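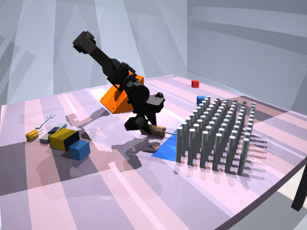
A screwdriver on a striped tabletop. Hand tools will be free to borrow in Bellik from October.

Bellik is getting its tool library back, and I for one am thrilled

If you've lived in Bellik for any length of time you probably remember the old tool library, the one squeezed in behind the laundromat with the door that stuck. It closed when the building was sold, and I've been borrowing my neighbor's ladder ever since (he has been very patient).

So I was pretty happy to hear that it's coming back in October, in a bigger space on Jayawardena Street, two doors down from Niltar Hardware. I stopped by this week while the shelves were going up and got the full tour, which took all of ten minutes and left sawdust on my good shoes.

The basics first. A yearly card costs $20 and you can have up to four things out at a time. Power tools go out for a week. Hand tools go out for 21 days and you don't need a card for those at all, just an ID with a Bellik address on it. I asked twice to make sure I had that right! Screwdrivers, wrenches, clamps, levels, tape measures, all free.

Late returns cost a dollar a day. The old place never charged late fees, and I was told that's how it ended up with one working drill by the time it shut.

The bigger stuff is where I got a little carried away. There's a tile saw, a pressure washer, two carpet cleaners and a floor sander I plan to be first in line for. Our hallway has needed doing since we moved in, and renting a sander for a weekend at the place out by the highway cost me $65 last time, before I even bought the paper.

Clirow, the flooring company over on the east side, is paying the first year's rent. Niltar Hardware is handling blade sharpening at cost. You might expect a hardware store to be nervous about free tools next door, but the folks behind the counter told me they sell a lot more screws and paint when people have something to use them with. Makes sense to me – I can't walk in there for a hinge without leaving with a bag.

They're still looking for donations. Working tools only, please, and no gas-powered equipment, as the space has no good way to store fuel. What they really want right now is extension cords, sawhorses and anything for plumbing. You can drop things off at the back door between 4 and 7 p.m. on weekdays, and there's a bell if it looks locked. Batteries and chargers should come taped together or in the same bag, if you can manage it.

Only 100 cards will be sold to begin with, so the waiting list doesn't get silly for the popular items. More will follow in the spring if the shelves can keep up. Sign-up forms are at the Niltar register and at the public library's front desk, and you can pay by cash or check. Card payments are supposed to be working by opening day.

Parking on Jayawardena is the usual mess, by the way. If you're picking up the tile saw, there's a loading spot around the corner by the bakery, with a fifteen-minute limit.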